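ok so. moving the Hestlow reading room across the hall, a thread, typed between boxes

the old room goes back to the landlord in November and I would like to not be doing this in November. so we're doing it now. well, I'm doing it now

books first. 153 of them. I know because I had to put a number on the insurance form and the form would not take "a lot"

box tip, learned the bad way: small boxes. big box of hardbacks = nobody's lifting that, ever. I split the two big ones last night and went to bed angry

Clarnireo quoted me for two guys and a van. to cross a hallway!! no thank you

labels. I did colors at first, then ran out of the green stickers, so now green is also "G" in marker. if you open a box marked G and it's the tape dispenser and a kettle, that's becuase I got tired

Aldo Zanetti asked where the atlases are. Aldo they are in the box that says ATLASES

the egg rug stays. had a whole back and forth over it in the comments last time. it's a rug shaped like a fried egg, it goes on the floor, kids sit on the yolk. decided

what I havent decided is the wood platform. love it as a reading bench, hate it as a thing I walk into with my arms full. might turn it so the long side runs along the window. might not

also undecided, the cardboard. every time I flatten a piece somebody needs a piece. keeping the big panel til the end

chair by the rug, coat rack by the blind, that's as far as the layout goes
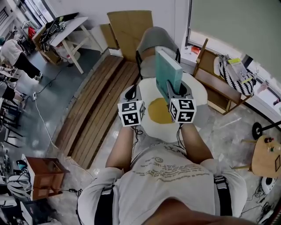
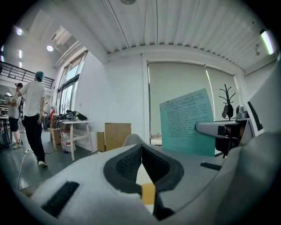

anyway the notices. I want one board by the door with hours, the loan rules and a phone number, and that's it. last place had 22 sheets of paper taped up and people still asked me when we close

(we close at six)

loan rules are staying the same btw. bring it back when you're done. if someone else is waiting I'll text you. if you dont answer I'll text again and it will be less nice

shelves: the Zarkent ones are coming over in pieces. whoever put the screws in one jar with the picture hooks, I forgive you but I'm going to need an hour of your time and a tray

the Piras shelf, the short one, wobbles. folded card under the back left foot. do NOT take the card out thinking it's trash

kids books go lowest, then cooking, then the mysteries up where I can reach them and they can't. everything else wherever it fits and I'll sort it later. I say this every time

still need: felt pads for the chair legs, a second extension cord, more green stickers lol

if you borrowed something before the move and it's still at your house, perfect, leave it there. thats one less for me to carry. bring it back once the shelves are up

going to get a sandwich. will post when the door's open again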